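2024-11-27, reading group notebook

Chapter 4 of the Movuncombe manuscript, second pass. Present: me, Larasati Manurung, Zdzisław Cieślak, Bogumił Pietrzak for the first half. Oliwia Krawczyk sent comments by mail, pasted into the shared folder, not repeated in full here.

The claim under test is Piątek's: that a person is the same person over time because they keep a promise, and that memory is a side effect. I was not convinced in May and I am not convinced now, but the new draft is at least clear enough to be wrong in places I can point to.

What the chapter says, as I read it. When I promise something I tie a later me to a present me, and the tie is what we mean by "self." Remembering the promise is useful but optional. Someone who forgot and was reminded would still be bound. So far fine. Then on p. 70 it slides from "still bound" to "still the same," and no argument sits between the two. I asked Larasati to find one. She read the page out loud twice and came up with a footnote that cites chapter 2, where the point is assumed. 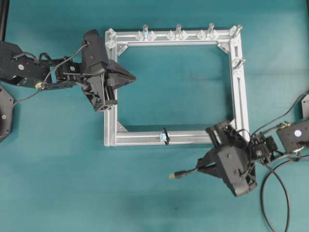
Zdzisław tried to rescue it. His version: being bound presupposes someone who is bound, so if the obligation carries over, the person does too. I said that proves too much. Estates carry debts. A company that changes every one of its staff still owes its suppliers. Unless we want to say Flokent (the chapter's made-up trading house, pp. 72 and on) is a self, obligation can't be enough. He said maybe Flokent is a self in a thin sense. I wrote "thin sense" in the margin and put a question mark after it. Every time this text gets into trouble, something becomes thin.

Bogumił's objection is different and I think better. He says the case is rigged by the choice of promise. All the examples are promises to other people, where somebody outside can hold you to it. Take a promise made to yourself and told to no one, then forgotten. On the chapter's account there should be a tie. Who is holding the other end? Larasati thinks you can bite the bullet and say there was never a promise, only a plan. Possible. But then the self in chapter 4 depends on having company, and the author spends 10 pages in chapter 1 denying that.

Check: does he deny it, or only say he doesn't need it? Reread before next time.

The Hurnutix case. This is the island where people take a new name every 5 years and the old name's promises lapse by custom. Meant to show that the custom is incoherent. I don't see it. It sounds to me like a place with a strict bankruptcy law. People there could still love their children and recognize their own handwriting. The draft says they would "have no lives, only episodes" - nice sentence, no support. Oliwia marked the same line and wrote only "says who."
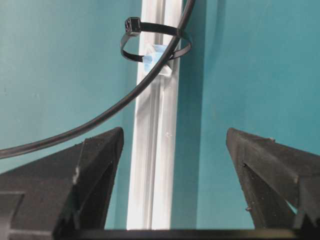 Her longer note is worth keeping. She thinks the whole dispute confuses two questions: what makes me the same person, and what makes me someone others can count on. Piątek answers the second and titles the chapter with the first. If she's right, most of our complaints go away, and so does most of the interest. I'd like to hear Zdzisław on this before I agree, as he has more patience with the text than I do. He says the two questions are one question for a being that lives among others. I said that is the thing to be shown.

We spent too long on translation. "Steadfastness" versus "constancy" - Bogumił wants the first because it sounds like effort. I don't care which, as long as the same word is used all the way through. Currently the draft has both and also "holding firm" in a couple of places, and I suspect the argument leans on the switch. Larasati will mark every occurrence in chapters 3 and 4.

Memory section (last third) not reached. I skimmed it. It has the usual amnesia patient, with the usual convenient ability to do exactly what the argument needs and nothing else. Would like one example taken from an actual case history.

To do:
Larasati - word list as above.
Me - reread chapter 1 on company, write up the estate and debt objection in a page.
Zdzisław - one paragraph on why the two questions are one. He says a paragraph won't do. A paragraph.
Ask Iwona Cieślak whether the legal literature has anything on debts and name changes.

Leaning at the moment: the promise account is a decent theory of reliability. As a theory of identity I'd give it

no, leave that until after the memory section.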